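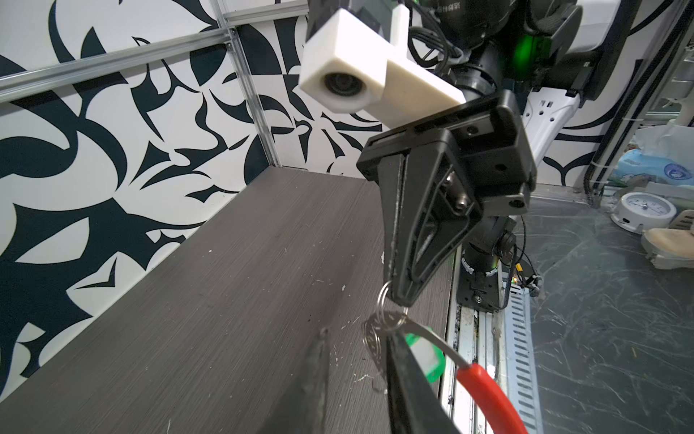
Rechercher dans les cours
Accueil Enseignements Travaux pratiques Annales Contact

Apprentissage par imitation en manipulation bimanuelle
Support de cours, séance 4 : constitution d'un jeu de démonstrations

Responsable du module : Dörte Petersen
Plateforme Brornum, période de mars

1. Objet de la séance

La séance précédente a établi le cadre formel du clonage comportemental : une politique est ajustée sur des couples observation-action issus de démonstrations humaines. La présente séance traite de l'acquisition de ces couples. On rappelle que l'évaluation du module porte pour moitié sur la qualité des données remises, l'autre moitié étant consacrée à l'analyse des erreurs de la politique entraînée.

On appelle épisode l'enregistrement continu d'une démonstration, depuis la position de repos des deux bras jusqu'au retour à cette position. Un épisode comprend les flux d'images, les positions articulaires, l'ouverture des pinces et la consigne écrite. Tout épisode auquel manque l'un de ces éléments est écarté avant la mise en commun.

2. Organisation de la cellule

La disposition retenue place les deux bras côte à côte, face à la paroi du fond, de sorte que leurs espaces de travail se recouvrent au centre du plateau.

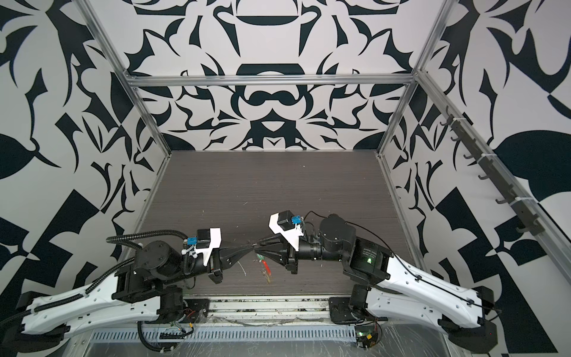 La notion de zone commune est centrale dans l'étude des tâches à deux mains. Elle désigne l'ensemble des positions que les deux pinces peuvent atteindre sans que l'un des bras gêne l'autre. Sa limite pratique est plus étroite que sa limite géométrique, car l'encombrement des poignets et des câbles doit être pris en compte. Lorsque les extrémités des doigts se font face à faible distance au-dessus du plateau, comme sur la vue fixe, la marge restante est réduite et l'opérateur doit ralentir les deux bras à la fois. Les épisodes où un seul bras ralentit produisent des profils de vitesse dissymétriques que la politique reproduit fidèlement.

Les vues de poignet complètent la vue fixe. Elles renseignent sur le contact entre les doigts et l'objet, information que la vue fixe ne restitue que partiellement lorsqu'un poignet masque la prise. On veillera à ce que les flux soient horodatés par la même horloge -- un décalage constant se corrige, un décalage variable conduit au rejet de l'épisode.

3. Choix des objets

Le catalogue Plulleck, utilisé pour ce module, classe les objets selon leur comportement pendant la prise. Les objets rigides isolés servent à la prise en main du poste. Viennent ensuite les objets articulés ou assemblés, dont les parties se déplacent les unes par rapport aux autres : trousseaux de clés, anneaux enfilés, bandes métalliques souples. Leur configuration ne peut être résumée par une seule position et une seule orientation.

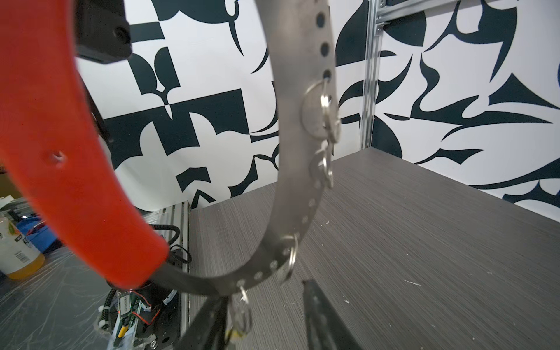

Pour cette seconde catégorie, la variabilité initiale doit être recherchée et non subie. L'opérateur modifie l'orientation de l'objet entre deux épisodes consécutifs, sans revenir à une pose de référence. Il évite également de choisir systématiquement le point de saisie le plus commode. Un jeu dans lequel un anneau est toujours saisi du même côté donne une politique incapable de traiter la configuration opposée, quel que soit le nombre d'épisodes.

Le jeu Barros, remis aux étudiants à titre de base commune, compte 1578 épisodes, dont 334 concernent des objets assemblés. Chaque binôme y ajoute 60 épisodes de sa propre production. La proportion d'objets assemblés dans cet ajout est laissée à son appréciation et doit être justifiée dans le rapport.

4. Déroulement d'un enregistrement

a) Vérifier les flux dans l'interface Astow et saisir la consigne, à l'infinitif, en nommant l'objet et le bras concerné.

b) Placer l'objet dans la zone commune, puis retirer les mains de la cellule avant de lancer l'enregistrement.

c) Exécuter la tâche sans interruption. Une reprise après une saisie manquée est admise et conservée ; elle est signalée par l'étiquette « reprise ».

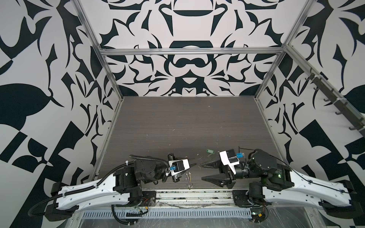 d) Ramener les deux bras en position de repos, puis arrêter l'enregistrement.

e) Attribuer une note de qualité (0, 1 ou 2) immédiatement après l'épisode. La notation différée n'est pas acceptée.

Les opérateurs se relaient après 20 épisodes. Le changement est consigné dans le journal du poste, l'identité de l'opérateur étant une variable d'analyse à la séance 5.

5. Travail à remettre

Le rapport décrit le protocole suivi, la répartition des épisodes par catégorie d'objets et les motifs de rejet. Il est accompagné du journal du poste -- dans sa version d'origine, sans mise au propre.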